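Mon 23 June - bimanual cell, bench 2

Continuing the comparison of chunked action prediction against the single-step baseline on the tabletop sorting task. Arsen Kravets retrained both over the weekend on the same 500 demonstrations, so the training set is no longer a difference between them. The December runs used two overlapping sets and I no longer trust the numbers in that table. Marked it as superseded in the Zudton folder.

Setup
Chunked policy predicts 32 steps, executes the first 7, then replans. Baseline predicts one step per control tick. Same image encoder, same proprioception inputs, same normalization file. Gripper command is continuous in both. Américo wanted it thresholded in the baseline; left it alone for now so there is one less thing to argue over later.

Calibration check before the first rollout. Left arm fine. Right arm had a small offset at the wrist that comes back every time the controller is power cycled. Reloaded the offsets from the Clutora config and it went away. The config on the shared drive is the old one. Do not use it. The good copy is on the bench machine under zurgate/calib.

Rollouts, morning
Ran the baseline first. Main failure is the one we have seen before: the arm gets over the target and stalls. Joint velocities drop close to zero, the policy sees almost the same observation on every tick, and it keeps giving the same near-zero command. Nudging the object by hand breaks the stall, which means those rollouts have to be scored as failures even when the grasp goes through afterward. Scored them that way.

Chunked policy does not stall in the same spot. It commits to the descent. The cost is that it also commits to bad descents: when the target is moved during execution, the arm finishes the old segment before it corrects. With 7 executed steps the lag is tolerable for static objects. Tried executing all 32 on one rollout and stopped it by hand. Tried 5 and could not tell it apart from 7 by eye. Will need the logs for that.

Arm assignment
Still the weak part. Neither policy gets an explicit signal for which arm should act. For targets near the middle of the table both arms start moving and one is supposed to yield. In the demonstrations the operator always settled this early, so there is very little data on hesitation. Américo Prata thinks a discrete arm token in front of the action head would fix it. I think it would hide the problem until the first handover task. Agreed to try it anyway on a branch.

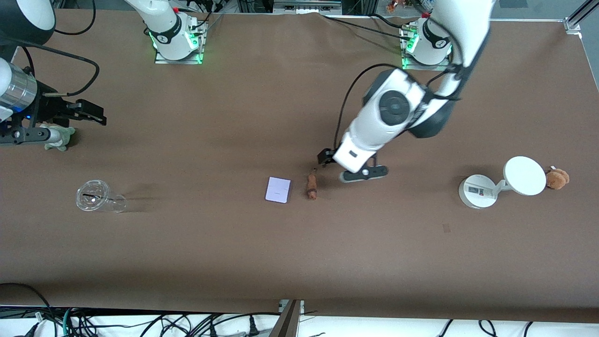 Bench 2, both grippers over the paper. Left arm is beside the small brown item, right arm is by the green plush. Cup on its side.

The clear cup is the worst object for both policies. Wrist views give the encoder very little to work with and the predicted approach changes from one replan to the next. The plush toys are easy by comparison, soft enough that a poor grasp angle still closes on something. I would report the transparent object separately and keep it out of the average.

Logging
Timestamps on the right wrist stream drift against the joint states over a long session. Restarting the recorder clears it. Lacson has a patched driver that stamps at capture instead of at receipt - Arsen to ask for it.

To do
- plot joint velocity against distance to target, baseline stalls only
- replan interval 5 vs 7 from logs, same start poses
- arm token branch (Américo)
- replace the config on the shared drive or delete it
- rerun the December conditions on the new training set, low priority

Checkpoints copied to zurgate/runs. Left the recorder off overnight.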